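Closing the box: a morning with the Tranditz robotics club

The robotics club at Tranditz College meets on Monday evenings in a classroom with no robot in it. There are laptops, a projector, a whiteboard that has given up being white, and a great deal of talk about cardboard. The club's entry for the Fundis Student Challenge is a two-armed robot that handles shipping boxes, and every bit of it, so far, has been built and tested in simulation.

I talked with the project lead, a third-year mechanical engineering student, in the hour before her first class. She had brought a flattened carton along with her, and she folded and unfolded it the whole time we talked. I don't think she knew she was doing it.

"People hear simulation and they think we're playing a video game," she said. "And okay, there's a little bit of that! But try to get two arms to close a cardboard box without hitting each other. You'll be up all night, and you'll love it, and you'll hate it."

The challenge is run for college teams that may not own any hardware at all. Each team gets the same task brief: a table, a pair of arms, boxes in different states. The robot has to find the box that's open, close it, and leave the closed ones alone. Small things may be lying on the table too, and knocking them off costs points.

I asked her why a box. Couldn't they have picked something flashier?

"I fought for the box," she said. "There was another track where the robot stacks blocks, and half the club wanted that one. Blocks are polite. You pick up a block and it's still a block. A flap moves when you touch it, it springs back, it goes a different way if you push an inch farther over. Our first flap was basically a door. It had a hinge and it swung, and everything worked beautifully. Then one of our first-years came over with a real carton and said, 'It doesn't do that.' And she was right, it doesn't do that at all."

So they rebuilt the flap. The new one resists, and it has a memory of where it was folded, and it will stay half up if you leave it half up. It took them most of a semester. The lead describes it with real affection, the way other people talk about a difficult cat.

The club has 12 members this year. Most are engineering or computer science students, but there's a theater major who came for a friend and stayed, and she has ended up in charge of the room. By that I mean the simulated one. The brief only asks for a table and the arms. The Tranditz team put a whole room around them, with a window and a stool and notices on the walls.

"That was her argument from day one," the lead said. "If the camera only ever sees a gray void, then the first time it sees a window it's going to panic. So she dresses the set. She changes the floor. She'll put the stool somewhere annoying. She did a checkerboard floor that messed up our box detection for days, and I was so mad, and it was the best thing that happened to us all year."

What was wrong with the checkerboard?

"Edges! A box is edges. A checkerboard is nothing but edges. Our detector would find a very nice rectangle, very confident, and it was a tile. We'd been cheating without knowing it. The plain floor was doing half our work for us."

The fix, for anyone who is doing this at home, had two parts. They made the detector look for the tabletop first and throw away anything below it. Then they started changing the room on every run: light level, floor pattern, wall stains, where the boxes sit. She was very firm that the second part mattered more.

The arms themselves are based on a model file the club calls Draron, after the folder it came in. They hang from one bar on top of a single column, which makes the whole thing compact and also means that the arms share the space in the middle. I said this sounded like two people cooking in a small kitchen, and she put the carton down for the first time.

"Yes! And neither of them talks. That's the thing we spent the fall on. At first we planned each arm separately, and they were both great, and they would crash right in front of the column. Then we planned them together, and that was so slow you could go get a sandwich. What we do now is kind of a turn system. One arm is leading. The other one has to stay out of the middle until it's asked."

Who leads?

"Whoever's nearer the open box. We tried all kinds of clever rules for that, and then somebody wrote the dumb one on the board as a joke and it won."

In August, before classes started, a few of them were already running tests from home. The Fundis rules ask for a batch of 300 trials with random starting layouts, logged from start to finish, with no picking out the good ones. On their first full batch, the Tranditz robot closed the box in 197 of them. I thought that sounded pretty good. The lead made a face.

"It's fine. I was happy for one evening. But then you have to sit down and watch the bad ones, and that's where you learn who you are. A lot of them were the same mistake. The gripper comes down on the wrong side of the flap and pushes it farther open. From the log it looks like a success almost to the end, because the arm did everything we told it to. We told it wrong."

They have a spreadsheet for these now, with a column called "whose fault," and the permitted answers are flap, arm, eyes and us. She says that "us" has a healthy lead.

I wanted to know what a new member does on the first night, because the club's table at the activities fair can be a little scary (there were equations on the tablecloth). She laughed and said that the equations were coming off.

"First night, you close a box. A real one. With two hands, and you say out loud what each hand is doing. Everybody thinks it's silly and then they get to the second flap and they stop, because they have no idea how they do it. One hand is holding the box still! You never noticed, right? You've done it your whole life and one of your hands has been holding the box still. That's a whole line of code we didn't have."

After that, new people get a laptop with the simulator already set up, and a job small enough to finish in one sitting. Move a box. Change a light. Make one arm wave. Nobody is asked if they've programmed before, and several of them hadn't. The theater major hadn't. She now writes the scripts that shuffle the rooms, and she has opinions about baseboards.

There's been talk of a real robot. The engineering department would have to find the money and, maybe harder, the floor space. I expected the lead to say that everything depends on it, but she was pretty relaxed.

"I'd love one. I'd cry. But I don't want people to think that we're waiting around. We can break an arm forty times before lunch and it costs nothing. If we had a real one I'd be scared to let the first-years touch it, and then what's the club for?"
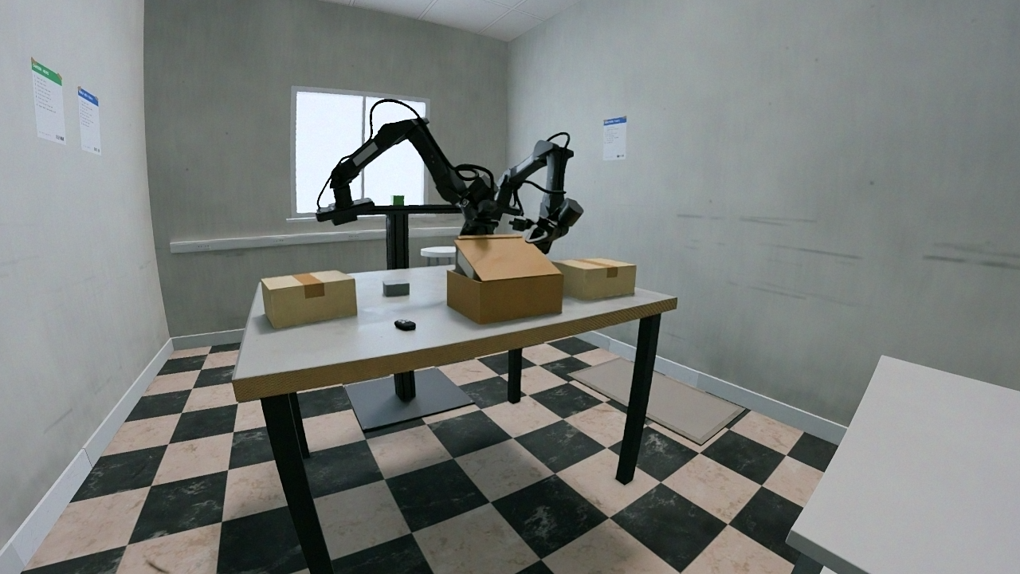 D. Ó Gríofa
Campus features writer

She opened her laptop to show me one of the rooms, checkerboard floor and all, with an open box near the middle of the table and two taped ones toward the ends. There was a small gray block on the table as well, and a little black thing that looked like a key fob. I asked what the fob was for.

"It's for getting in the way," she said. "You put something small near the front and you find out fast whether your arm takes care on the way across. The block too. They don't do anything. I'm very fond of them."

The taped boxes have their own job. Early on, the robot would sometimes go after a closed box and try to shut it again, with great determination. The club taught it to look for the raised flap and the opening underneath, and to treat tape as a sign that the work is done. That helped a lot, though a strip of tape in poor light still fools it now and then.

With 13 weeks left before the final submission, the list on the whiteboard is long. The turn system needs to be quicker. The gripper has to quit coming down on the wrong side of the flap. Someone has promised to write the documentation, and she asked me to print that so that they can't get out of it.

I asked what she would like to see on the last day, apart from a better score. She thought about it, folding the carton again.

"I want a run where it goes for the flap and misses, and it notices, and it backs up and tries again by itself. We've never told it how to do that. We're working on it now. If I get to see that one time, with everybody in the room, I'm good."

Then it was time for her class, which was thermodynamics, and she took the carton with her.

The robotics club meets Mondays in the engineering building. New members are welcome all year, and you don't need any experience. Bring a box if you have one.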